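Speaker notes — Driltance bin picking study, progress session, 5th May

Opening

Thank the hosts at Stellotholm. State the question at once: can an arm learn which grasps to avoid near a wall, using only the record of its own attempts? Say that the method was settled in April and has not been altered.

Slide 2. Method

Each trial begins with bars placed in the bin by hand. The planner ranks candidate grasps, and the arm attempts the highest. The outcome is logged by the operator. We ran 400 trials at the Kollow laboratory, in blocks of 12 or fewer.

Pause on the bin. Point out the sloping sides and the red bar near the closer wall — a position of this kind leaves the fingers little clearance. Mention the clamps, as a bin that shifts would spoil the calibration.
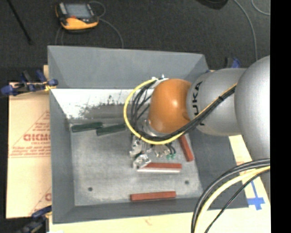 Slide 3. Result

Grasps beside a wall failed less often once the penalty term was added. The open floor showed no change. Give the failure rate as 8 per cent and say plainly that it covers one bin and one gripper.

Slide 4. Further work

The Pant site will repeat the trials with mixed lengths. Colour is not used by the planner; expect a question on this. Allow two minutes for discussion.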